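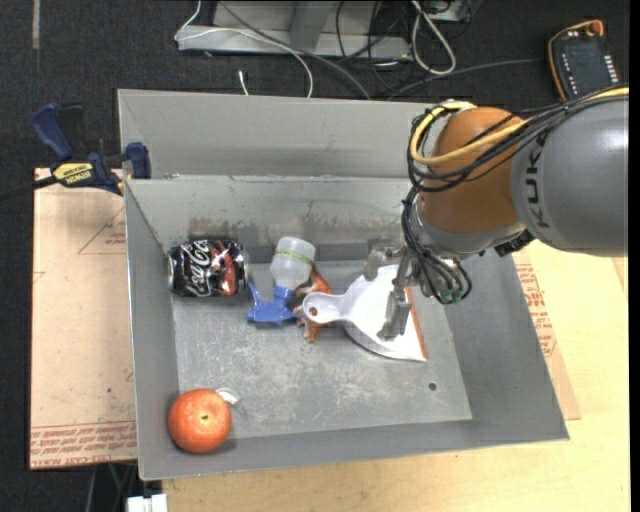 4. Setting up the sorting bin

The bin is the part of the kit everyone wants to skip. Don't. Put it on the table before you unpack any of the small parts, low wall towards you, tall panel at the back. Scratches on the floor and brown marks along the back wall are normal on a used one, don't waste a morning scrubbing at them. A mixed load for a first sort wants to be things of different shapes, so a drinks can on its side, a small spray bottle, a toy animal, a dustpan and an apple will do nicely. Five full sets of matching blocks will not.

What you need

Sindeo bin, metal, with back panel
Mestton felt pads (bag of 2)
Yuan label strip
Damp cloth, dry cloth
A table that doesn't wobble

Steps

1. Clear the table. Wipe, dry.

2. Stick the felt pads under the front corners. One each side. Press for a slow count of 5.

3. Lift the bin on. Two people if you can. Hold under the side walls, never by the back panel.

4. Check the floor for the small round hole. It should be near the low right corner when you stand at the front. If it isn't, bin is the wrong way round. Turn it.

5. Push down on each corner in turn. Any rocking, move a pad.

6. Label strip along the outside of the front wall. Not inside, it peels.

7. Load. Big things first, then tuck the little ones where there's room. Nothing stacked higher than the front wall on the first go.

Note: order code for spare pads is 1,411. Quote it with the word Traltitz or they send you the kitchen ones.

CAUTION: edges. Run the dry cloth along all the top edges before anyone puts a hand in. If it snags, stop and file the spot down.

CAUTION: spray bottles go in empty, rinsed out, nozzle turned to off. Same for cans, empty only. A full one will dent and then leak down the hole onto your table.

Note: food. Fruit is fine for an afternoon, take it out at teatime. Left over a weekend it marks the metal and the smell gets in to the felt.

Loading limit

Some 80 small items, or less if theyre bulky. A dustpan takes up the room of several small things, and should lie flat with the handle clear of the side walls.

Emptying

Take out by hand. Do not tip the bin, the back panel is heavier than it looks and will swing. Wipe the floor, then the corners, then the hole (cotton bud). Leave to air before you put the cover on.

If the bin slides when you load it, go back to step 2. If it rocks, step 5. Lids and covers are in section 5.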